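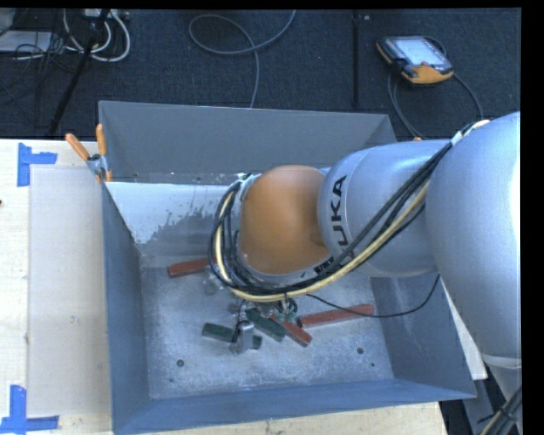

From: Khrystyna-Mariia Hrytsenko
To: grasping list
Date: 5/3/24
Subject: Re: Grellent fingers vs. Zimuro fingers in the steel bin

I've now run both finger sets on the KUKA and have numbers to share. Same bin for both, the gray metal one on the wood table, clamped at the rim. The parts were the red and green blocks, put in by hand with no fixed pattern, some close enough together that a finger has to come down between two of them. I kept the cables on the outside of the arm for all of this, with the loop around the wrist, so the reach limits below include whatever the cables cost us.

Solène Hervieu wrote:

> Before we order more of anything I'd like to see the two finger sets
> compared on the same bin. The Pundon report only covers picks from a
> flat table, and that doesn't tell us much about walls and corners.
> Can you also say whether the wrist can get low enough near the back
> wall? Nazar thinks the cable bundle is going to touch the rim first.
> And please note the closing force you used. Last time we had two sets
> of results and no way to compare them.
>
> Solène

Closing force was 50 N for every pick, both sets. I tried 80 N for a few warm-up picks and went back down, as the Zimuro fingers bent outward at the tips and the block turned when lifted. The Grellent fingers didn't show that, but I wanted one value for both.

Each set got 222 pick attempts. A pick counted if the block came out over the rim and was still held when the arm stopped at the drop point. Anything dropped on the way counted as a miss, even if it fell outside the bin.

Grellent: 9 misses. Most were blocks lying flat along a wall, where the outer finger has no room. Two were a double pick, where the second block fell off during the lift.

Zimuro: I stopped counting misses as one number and split them, so the table is in the shared folder. Short version, it does worse along the walls and better in the middle when blocks are touching. The finger is thinner and gets into gaps that the Grellent one lands on top of. If Lesia's parts are going to arrive packed close, that matters more than the wall cases.

On the back wall, Nazar is partly right. With the wrist turned so the bundle faces the wall, the hoses touch the rim before the fingers are at floor height. Turned the other way it gets down fine, but then the planner has to unwind the last axis after every few picks and the cycle gets longer. I did not tie the bundle in tighter to fix this. It would need more slack at the upper fastening first, and I'd like someone else to check it before I move that.

Things I did not test: any block standing on end, anything other than blocks, and the bin moved to a different place on the table. The tape corners on the table are for the calibration sheet. Please leave them where they are if you use the cell.

The Zinchenko controller had one communication dropout during the Grellent run. I restarted that attempt and did not count it. The log is with the table. If anyone has seen the same thing with the newer firmware, please reply to the list and not only to me, as Vasylyna is collecting these.

My suggestion is to keep the Grellent set on for now and order one more pair of the Zimuro fingers to try with a stiffer backing. The order doesn't have to go in right away, the cell is booked for the camera work until September anyway.

Khrystyna-Mariia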